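Was der Arm kostet, steht im Angebot

Bei Dedby, gegründet 1941, wird Geld traditionell in Stahl angelegt. Nun soll es ein Roboter sein, und Teodoro Manríquez, zuständig fürs Budget, hat seit Juli eine Tabelle mit 420 Zeilen. Der Arm belegt genau 2 davon. Der Rest heißt Greifer, Kabel, Schulung, Schutzzaun – und »Sonstiges«, eine Zeile, die wächst wie Efeu.

Der Integrator Urkance veranschlagt 16 Wochen. Jarlath Mac Mathúna, der die Linie später betreiben muss, hat sich den Plan zweimal erklären lassen und dann Urlaub beantragt. »Den Arm kauft man an einem Nachmittag«, sagt er. »Über die Kiste streitet man ein Vierteljahr.«
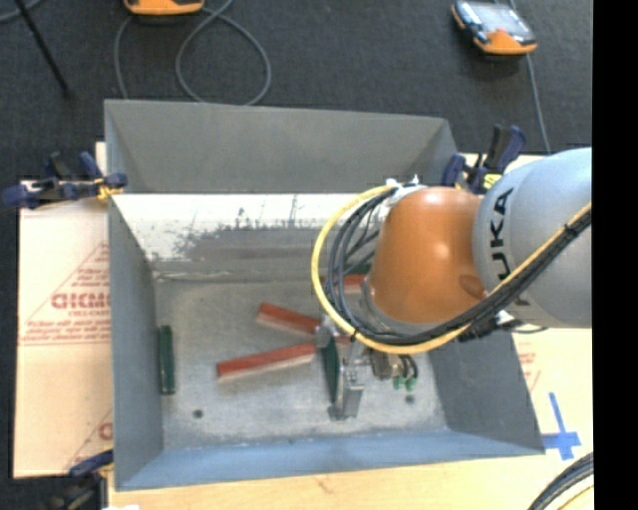 Griff in die Kiste: KUKA-Arm über roten und dunkelgrünen Klötzen.

Genehmigt ist bisher die Kiste.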